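Storklow Key Pressing Project: Progress Report to the Kuster Fund

Prepared by Anika Strickland, software lead, with contributions from Titilayo Oyewole
Reporting period: July to October

Dear friends at the Fund,

Thank you once again for your patience with the timing of this report. You kindly agreed to let us hold it back until the new planner had been through its first proper set of trials, and I'm glad you did, as the report would have been a good deal thinner without them. I've tried to keep the technical language under control, but a few sections do get into the weeds, and Titilayo and I are both happy to talk anything through by phone.

Where we were in July

You'll remember that our last report ended on a rather mixed note. The arm could be sent to a key and press it, provided we had measured the position of the keyboard by hand that morning and nobody had leaned on the table since. The software had three separate programs passing files to one another, and if one of them stopped, the other two carried on quite cheerfully with old information. We promised you we would spend the winter and spring putting that right before adding anything new, and for the most part we kept to it.

The first job was to bring everything into one program, which we call Povberg. It takes in the wrist camera's pictures, works out where the keyboard is, plans the motion and sends it to the arm, and it keeps a single clock for all of that. If a picture is too old to be trusted, Povberg holds the arm still and says so on the operator's screen. It was dull work and took about a month longer than I had budgeted, but every other item in this report leans on it.

Finding the keyboard

The larger part of the period went into perception. Our earlier approach looked for the four corners of the keyboard and worked out the position of each key from those. That's fine when the camera is high up and everything is in view. Once the arm comes down to working height, though, the wrist camera may only take in one end of the keyboard, and our own gripper fingers take up a fair share of the view as well. Two corners out of four was enough on a good day, and one corner never was.

Titilayo's new method starts from the keys themselves. It picks out individual key outlines, reads whichever legends it can, and fits the whole lot against a stored layout. The big letters are the easiest to read and carry most of the weight. The function row is much harder, with its tiny labels, so the program treats a reading from that row as a hint and leans on the shape and spacing of the keys instead. Wide keys such as Tab, Caps Lock and Shift turned out to be a great help, as their proportions are so different from their neighbours.

We also had to deal with the fingers. They are black, the keyboard is black, and where one comes up against the other in the picture the old software would happily join them together into one odd shape and report a keyboard that leaned towards the arm. We now keep a mask of the fingers for each opening width of the gripper, so those parts of the picture are left out before any matching begins. With the gripper nearly closed the mask is simple enough. Wider openings took more fiddling, and there is still a little softness along the finger outlines that we cover with a generous margin.

The white tabletop and white cloth behind it have stayed as our standard setup for the trials. I know one of your reviewers asked whether this makes life too easy, and it's a fair question. A plain background helps with the keyboard but gives the camera very little else to hold on to, so when no keys are in view the program can't correct its idea of where it is. We would like to keep the plain setup as a baseline and add a busier desk in the next period.

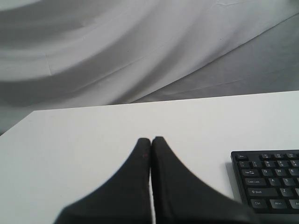 Planning and control

Once the keyboard has been found, the planner has to choose a route to the requested key that keeps the fingers clear of everything else. In the old version the arm rose to a fixed safe height, travelled across, and came straight down. It was safe but painfully slow to watch, and our operators told us so. The new planner keeps the tips low when it has recent pictures to work from and climbs only when the estimate gets shaky.

There was a good deal of discussion here about the flared shape of the fingers. The tips are narrow, but the fingers get much broader towards the base, and our first collision model treated each one as a plain rod. When the arm tilted, the real finger took up space that the model thought was free. Titilayo rebuilt the model from the design drawings, and planning now takes a touch longer but we no longer get those brushes against neighbouring keys on a tilted approach.

The pressing motion has also changed. We used to drive down to a set depth, which meant any error in table height went straight into the key. The arm now slows just above the key and presses until the measured force rises past a limit, then backs off. We set the limit cautiously and will likely raise it a little for the space bar, which is stiffer on our older keyboards.

Results so far

We ran 300 presses in October across the left-hand part of the keyboard, with the keyboard moved and turned slightly between groups. Of the presses that went wrong, 44 in all, 20 came down to one cause: a fault in how Povberg chose between two equally good fits, so that it landed one key over. That fault has since been fixed, and we've replayed the saved pictures through the corrected program with good results, though I want to be plain with you that replaying pictures is a gentler test than moving the arm. We'll repeat the full set on the hardware before claiming any improvement.

The remaining misses are more scattered. A number of them were on the function row, as you might guess from what I wrote above. Others were timeouts, where the program decided it wasn't sure enough and stopped. I'm fairly relaxed about the timeouts, and would sooner see the arm wait for help than press the wrong thing, but our partners at Grelcombe will want fewer of them before they put it in front of their own staff.

Tools for the operators

A smaller piece of work, but one I'm rather fond of. The operator's screen now draws the expected key outlines over the live camera picture, with the chosen key coloured in before the arm moves. It was meant as a debugging aid for the two of us. When we showed it to the people at Grelcombe they asked straight away if they could have it too, and it has become the main way they decide whether to let a motion go ahead. We've added a pause button beside it and larger text, both at their request.

Every run is now saved along with its camera pictures, planned route and force readings, and can be stepped through afterwards at whatever speed you like. This has saved us hours already. It does use up a lot of disk space, so we've moved some of the equipment money across to storage, as agreed in our August call.

Concerns

The main one is lighting. The trials were all done under even light, and we've had a few informal sessions late in the afternoon where the shadow beside the keyboard grew long enough to be taken for part of it. Titilayo has some ideas about comparing pictures taken from slightly different wrist positions, but we haven't had time to try them properly.

The second is that the stored layout has to match the keyboard in use. Swapping in a different model means preparing a new layout file, which takes one of us most of a morning. An operator should be able to do this without our help, and at the moment they can't.

Next period

We plan to repeat the October trials on the corrected software, extend them to the full width of the keyboard, and then move to the busier desk. After that comes a simple layout tool for operators, and a first visit to Grelcombe with the whole system. We aren't asking for any change to the budget total, only for your approval to carry the unspent travel money forward to cover that visit.

Thank you, as always, for your interest and for the thoughtful questions that came back with our last report. Titilayo has written up the matching method in more detail and will gladly send it to anyone who would like to read it.

With warm regards,

Anika Strickland
Storklow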